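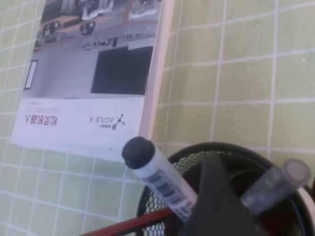
Took a rental car from Kulau to Zurura and back last month. Posting what it cost and what I'd do differently. Short thread.

1/ I booked with Balaskas, the small car class, four days. The quote was 318 on the comparison site and 1132 miles were included. I used 1470. Read the mileage line before you pay. I read it after.

2/ Extra miles were billed at 18 cents each. That came to a little more than sixty dollars. The unlimited plan would have been forty. My mistake, but the desk didn't mention it either.

3/ Pickup was at the Kulau bus station lot. The desk opens at 7. There was a line by 7:15 and one person working. If you have a morning appointment, get the car the night before.

4/ Fuel policy was full to full. The last gas station before the Zurura drop-off closes early on Wednesday. Fill up in town and keep the receipt.

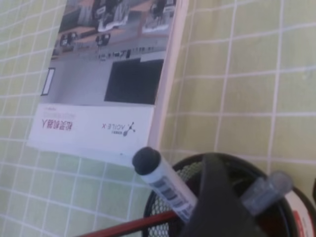
Brochure on the table.

5/ Someone asked about Fotetura. I priced them too. Lower daily rate, but they put a hold of 1596 on the card until the car comes back. That would have used up most of my limit, so I passed.

6/ Second driver: Balaskas adds a spouse for free, anyone else pays by the day. Both people have to be at the counter with a license. A photo of the license on a phone was not accepted for the couple ahead of me.

7/ Walk around the car before you sign. Mine had a scrape on the rear bumper that wasn't on the sheet. I had it written in and got a copy. No trouble at return.

8/ The road itself is fine. Two lanes most of the way, construction past the second bridge, one toll. The toll is cash or tag and the rental has no tag.

9/ Would I use them again? Yes, with the unlimited plan. I'm going back in March and will add the new prices to this thread.

Last updated: Wednesday, 9:40 a.m.

We use cookies to keep you signed in and to remember your settings. Accept | Manage

Contact | Copyright | Back to top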